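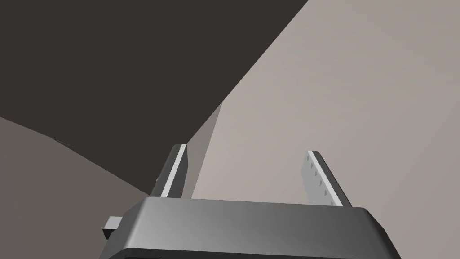 Step 3. Sand the filler

Let the Husa filler cure overnight before sanding. Cut a quarter sheet of 100 grit paper and wrap it on a flat cork block. Work across the patch in short strokes until the edges are level with the wall.

Step 4. Prime

Wipe off the dust with a damp cloth and let the wall dry. Apply one thin coat of primer, 40 mm past the patch on all sides - a wider border helps hide the edge.

Step 5. Paint

Stir the paint from the bottom of the can. Roll on two coats, with four hours between them. Finish each coat with light strokes in one direction, ceiling to floor. Do not roll back into paint that has started to set.

Last updated 04/09/2022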